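**March 1, 2025** - bench notes, plush bear, Pinto pattern (4th head)

Head no. 4 stuffed and closed. Muzzle still too flat, reads more like a seal. Took the gusset in 4 mm at the nose end, better. Ears pinned only, NOT sewn, don't pull on them Vignesh.

Mohair from Vendis sheds a lot on the cut edge. Brushed pile out of the seams with the wire brush, took ages. Next time trim pile back before sewing, not after.

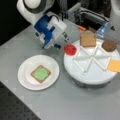

Paws next. Felt pads cut from the Endisex sheet, the tan. Colour is close to the crust on that slice of bread, the thin brown edge showing round the green, a bit dull against the honey mohair but I like it. Gangadharan wants darker. Will do one of each and compare in daylight.

Filling: 140 g in the body so far, wood wool in the nose, poly everywhere else. Limbs about 50 g the pair for arms. Legs not wieghed. Joints: left arm disc too loose, swings. Tighten the cotter pin another half turn, or swap for lock nut if it slips again.

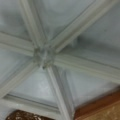
*Ceiling, where the ribs meet.*

Eyes. Tried the black glass ones, looked startled. Set lower and closer in, much kinder face. Waxed thread, knot behind the neck, pull hard. Broke one thread doing it.

Stellivia quote came in for the tags and boxes, 2,490 all in. Too much for a small run, ask again in May.

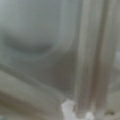
Also ask them if the tags can be done in plain cotton, the satin frays. Vignesh to redraw the muzzle peice with the 4 mm taken off and mark the nap arrow this time. Growler still not fitted, leave the back seam open till it is.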